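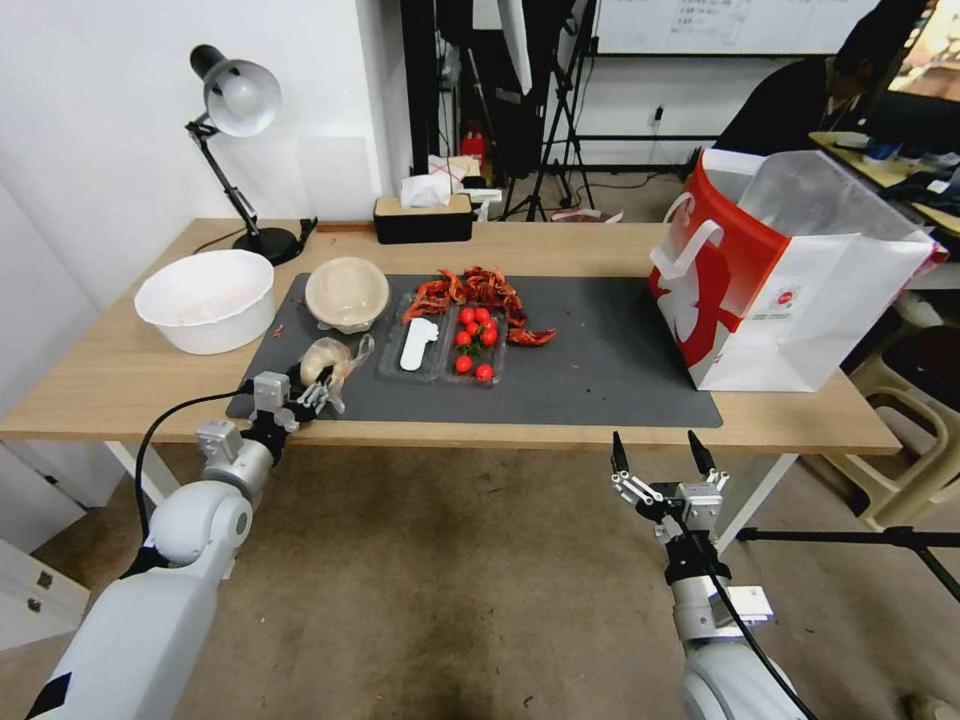 Crawfish trays, part one. The sorting order matters more than the speed. Everything with a shell goes in one heap at the back, garnish stays in its own compartment, and the basin sits off the mat to the left so drips land on bare wood. Cherry tomatoes share the right compartment with the leaves, the scoop gets the left one to itself. Keep peeled and unpeeled apart.

The order from Otisow came to 1,340 g on my scale, bag liner included. Liner and rope-handle bag stay upright on the right until the end — the shells go back in there.

Part two: lighting. A desk lamp angled down beats the ceiling fixture for spotting shell fragments on a dark mat. Mine runs at 4 watts, plenty at that distance. 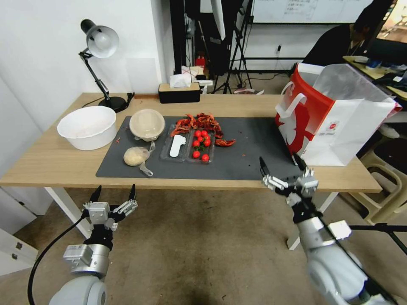 Page last changed: August, 9:40 p.m.

Part three: bread. Leave the bun in its plastic bag until the shells are cleared. Crawfish liquid travels, and a bun soaks it up fast. Red crumbs on the mat get picked up with a dry tissue first, then a damp one.

The Stockdale method says to rinse the basin at over 70 degrees. I use cold water first, then hot. Hot alone sets the smell.

Part four will cover claws. I crack them at the joint — less shell in the meat.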